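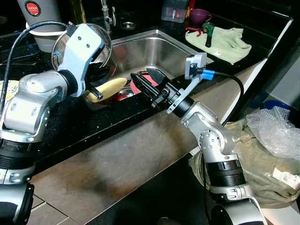 One reader writes that she descaled her kettle on a Friday, used it all week, and found white flakes in her tea again by the next weekend. She wants to know whether she is doing something wrong. She isn't. In a hard water area the scale comes back as soon as you start boiling, and most of the questions we get are some version of hers.

Hard water at home: your questions
Last updated Sun 14 November

What is hard water?
Water that has picked up calcium and magnesium on its way through chalk or limestone. When it is heated, or when it dries on a surface, some of those minerals are left behind as limescale. Soft water has come through granite or peat and carries far less of them.

How do I find out how hard mine is?
Put your postcode into your water company's website. Most of them give a figure in milligrams of calcium carbonate per litre, and many add a word such as "soft" or "very hard" next to it. Test strips from a hardware shop are good enough for a rough check. Dip, shake off the drops, wait for the time given on the packet, compare the colour.

The website says 100 and my dishwasher manual wants degrees. Which is right?
Both. They are different scales. Milligrams per litre is the usual one here, but dishwashers are often set in German degrees or Clark degrees. 100 milligrams per litre is a little under six German degrees, or 7 Clark degrees. The conversion table is normally at the back of the manual, near the page on salt.

Is it safe to drink?
Yes. The flakes in a kettle are harmless, though nobody enjoys them. Pour slowly and leave the last inch, or use a kettle with a mesh filter in the spout.

Why does my washing-up dry with white spots?
The drops dry where they sit and leave their minerals behind. Rinse in hot water and dry with a cloth straight away. If you have to leave things on a rack, tip bowls and glasses so the water can run off. Spots that are already there come off with a cloth dampened with white vinegar, followed by a rinse.

Does it harm stainless steel?
Not as a rule. It dulls the shine and can leave a rainbow or chalky film, and both will lift with vinegar or lemon juice. Salt left to dry on steel is a bigger worry, as it can cause small pits. Don't use wire wool, and never use bleach together with any acid, vinegar included.

My sieve and colander holes are clogging up. What do I do?
Soak them. Use one part white vinegar to 4 parts hot water in the sink or a large basin, leave for half an hour, then go over the holes from the outside with an old toothbrush. Starch from pasta and rice sticks to scale, so wash with ordinary washing-up liquid first or the vinegar has to get through two layers.

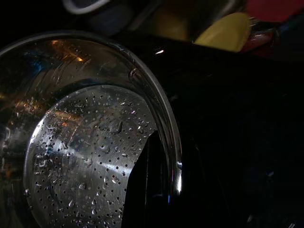

Aluminium is a different matter. Acid will turn it grey, so keep the soak for steel and enamel, and clean aluminium with washing-up liquid and a soft brush. If you don't know which metal you have, look underneath for a stamp. A magnet won't settle it, as plenty of stainless steel is not magnetic either.

How often should I descale the kettle?
When you can see a layer on the bottom or the element. For us that is every couple of weeks, for a friend on softer water it is twice a year. Citric acid is cheaper than branded sachets and doesn't smell. Two tablespoons in a half-full kettle that has just boiled, twenty minutes, pour away, boil once with fresh water and pour that away too. Add the powder slowly — it fizzes.

Can I use vinegar in the washing machine?
We don't. A splash won't do much, but regular use may be hard on rubber seals, and some makers say not to. Use a descaler meant for washing machines on an empty hot cycle, and follow the packet. The bigger saving is in dosing: detergent boxes give a separate amount for hard water, and too little powder leaves towels stiff and grey.

Do I need salt in the dishwasher if I use all-in-one tablets?
In a hard water area, yes. The tablets cope with moderate hardness and then give up. Use dishwasher salt only. Table salt is too fine and often has additives in it. Set the hardness level on the machine as well, or it will use the salt at whatever rate it was set to when it left the factory.

Are jug filters worth it?
For tea, probably. We have used a Pando jug since May and the film on top of the cup has gone. The kettle still needs doing, only less often. Change the cartridge when it is due, and keep the jug out of the sun or it goes green.

Should I get a water softener?
It depends on how long you mean to stay in the house. A softener swaps calcium for sodium, needs a drain and a power socket nearby, and has to be topped up with salt. Ours is a Wieser, under the stairs, and the shower screen alone made it worth having. Leave one unsoftened tap in the kitchen for drinking and for making up baby formula. If you rent, ask the landlord before anyone cuts a pipe.

What about magnets and electronic descalers?
We get asked this a lot. We tried a Jollo clip-on unit on the rising main for 9 weeks and saw no difference in the kettle or on the taps. Other people tell us theirs works. If you want to try one, buy from somewhere that will take it back.

How do I get scale off a tap?
Soak kitchen paper in lemon juice or vinegar, wrap it round the crusted part and leave it for half an hour. Wipe, rinse, dry. Check the finish first. Gold, brass and matt black coatings can be spoilt by acid, and so can marble or limestone worktops underneath, so put a dish under the drips. If the flow is weak, unscrew the small round piece at the end of the spout and soak that too.

Does hard water affect houseplants?
Some of them. Azaleas, camellias and carnivorous plants want rainwater. Most others don't mind, though you may get a white crust on the soil and on clay pots. Scrape it off and top up with fresh compost.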